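Building a Two-Arm Robot in the Shared Workshop
Handout 3: Grippers, cables and the bag task

Bedska Workshop, July course

Before you read

In Handout 2 we finished the mounting of the two arms on the body and made the first slow movements without load. I suppose that your arms can now move to the home position and stay there. If one arm still sinks when the motors are on, please go back to the gravity settings in Handout 2 before you continue. A sinking arm makes all measurements in the present handout useless, and it can also pinch a finger.

The work of today has four parts: the gripper, the cables, the wrist camera, and one task that uses all of them. The task is to open a soft bag with one hand and to put something in it with the other hand. For a person it is very easy. For our robot it is the first task where both arms must touch the same thing at the same time.

3.1 The gripper and its housing

Each gripper has two black fingers and a white housing which we print in the workshop. The drawing of the housing is in the Kolev folder on the shared drive. Please take the newest version. The older one has a thin wall near the wrist, and two groups had a crack there last year.

One complete gripper, with its housing and the screws, has a mass of 859 grams. You must write this value in the load table of the arm controller, for the left arm and for the right arm separately. If you add something to the gripper later, weigh it again. The kitchen scale on the shelf near the printer is good enough.

There are 13 screws for one gripper. Put them all in by hand first, then tighten them in the order of the drawing. Do not use the electric screwdriver on the printed parts. The plastic threads will forgive you one time, perhaps two times.

When both grippers are on, place the bag in the middle of the table and bring the fingers close to it by hand, with the motors off. Look whether the two wrists have enough free space from each other. The left gripper comes from the side, the right gripper comes from higher up. With this arrangement the housings stay apart even when the fingertips are quite near.

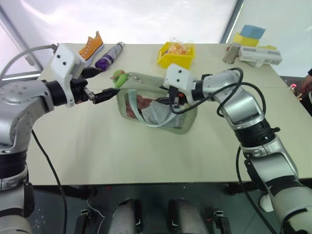
Left gripper level at the top corner of the bag; right gripper turned down toward the opening.

Exercise 3.1. Write down the joint angles of both arms in this position. Save them in Nilter under the name "bag_start". We will need the position again in part 3.4, and it is annoying to find it a second time.

3.2 Cables

Most of the faults in this course are cable faults. Every year somebody spends an evening with the software, and at the end one plug was half out. So I ask you to do the cables slowly and to check them with your hand, plug by plug, before you switch on the power.

The gripper cable goes from the housing back along the arm. It must be long enough for the most difficult position of the wrist, and the wrist has a large range. In our build the free part between the housing and the first cable tie is 559 mm. Measure it with the cable lying straight on the table, then put the tie. Do not measure it on the arm, where you will always get a shorter value because the cable is already bent.

After this, turn the wrist slowly by hand from one end of its range to the other. Listen and look. The cable must never become tight and it must never go between two segments. If it becomes tight, give it more length. If it falls into the joint, the loop is too large or it is on the wrong side of the arm. 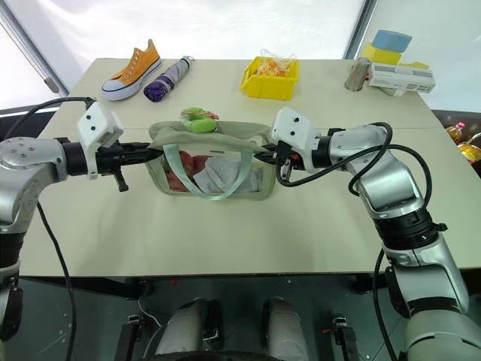 A good loop has a place to go when the arm bends. For this reason we do not tie the gripper cable flat to the segments, although it would look much cleaner. It should be able to rise above the arm when the elbow folds, and come down again when the arm is long. Compare with the right arm: the thick cable curls under the wrist, follows the forearm and then arches over the silver elbow. The second cable of this arm drops from under the elbow and passes in front of the table edge, and such a hanging cable needs your attention also. When you plan a movement that brings the elbow down and back, check that the cable cannot catch the corner of the table.

Some students asked me if they may use a spiral sleeve. You may, but please use the soft type. The hard type pushes back on the wrist, and the force reading will then show a load that does not exist.

Exercise 3.2. Move each arm through the five test positions from Handout 2 and write for each position if the cable is free, touching, or tight. "Touching" is allowed. "Tight" is not allowed, also if it is only a little.

3.3 The wrist camera

The head camera gives a good general view of the table, but it cannot see well what happens between the fingers when the arm itself is in the way. Therefore we have a small camera at each wrist. It is a cheap module and it has a wide lens.

Three points are important for the mounting.

First, both fingers must be in the view when the gripper is open. If you can see only one finger, you cannot judge if the object is between them. Second, the camera must not move against the gripper. Put one drop of glue on the nut after you have found the correct angle. Third, focus the lens at the distance of the fingertips. The far side of the table may then be a little soft, and we accept this.

Then there is the question of light. The table is pale and the daylight in the room is strong, so the automatic exposure can easily become confused when the wrist turns toward the windows. The picture goes dark for a moment, then too bright, and the edge of a thin fabric disappears. We fix the exposure by hand in Nilter. Choose the value with the gripper above the middle of the table and with the bag in its place,

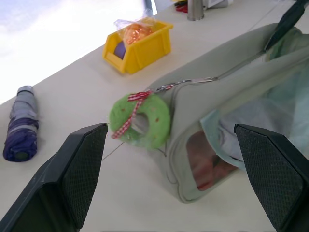 and do not change it again until the end of the session. If the sun moves and the picture becomes really too dark, change it for both wrists together and write the time in the log. Otherwise you will later compare recordings that cannot be compared.

Please clean the lens with the dry cloth from the Verico box only. The wet wipes leave a film on it.

Exercise 3.3. Open and close the gripper ten times and record the wrist camera. Check in the recording that both fingertips are visible all the time and that the camera does not shake at the moment when the fingers close.

3.4 The bag task

Now we put everything together. A soft bag is a difficult object. It changes its shape when you touch it, and it slides on the table. The clear panel can also be a problem for the camera, because the software sees the things inside as if they were in front. Our bag has some cloth in it, and I advise you to leave the cloth there. A completely empty bag falls flat and the opening closes.

Divide the work between the hands as follows. The left hand holds. It takes the edge of the bag together with the handle, and it should close with low force. The right hand works. It brings the object from above, goes down into the opening, releases, and comes up again in the same line. If the right hand goes away to the side, it takes the object or the bag with it.

For the first trials take a soft object, for example something in felt or plush. It can be pressed a little without damage, and it does not make noise when it falls from the table. Do not use the umbrella yet. It is long and stiff, and when it touches the rim of the bag the left hand will lose its grip.

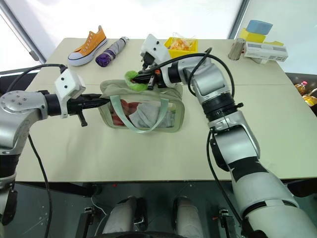

Left gripper on the near edge and handle of the bag, right gripper with the green fuzzy object at the opening.

The order of the steps:

Go to "bag_start" at slow speed.
Close the left gripper on the edge of the bag. Wait one second.
Lift the left wrist by a small amount, so that the opening becomes wider. A few millimeters is enough.
Bring the right gripper above the opening with the object.
Go straight down until the object is below the rim.
Open the right gripper and wait again.
Go straight up.

The waiting times look unnecessary, I know. The fabric continues to move after the arm has stopped, and if you start the next step too early you work with an old picture of the bag.

Keep one hand near the stop button during all trials. The other person in your group reads the steps aloud. Nobody puts a hand on the table while the motors are on, also not to move the bag "only a little". If the bag must be moved, press stop first.

Exercise 3.4. Do the task until you have about 20 recordings, good and bad. Keep the bad ones. For each bad recording write one sentence about what went wrong, for example "left finger slipped from the edge" or "object stayed between the right fingers". These sentences will be the material for Handout 4, where we start with the learning part.

What to bring for the next meeting

Your log with the joint angles and the cable table
The recordings, copied to the workshop drive and not only on your own laptop
One object from home which fits in the bag, without sharp corners and without liquid

At the end of the evening, move both arms to the home position before you switch off the power, and put the small screws back in the box with the lid.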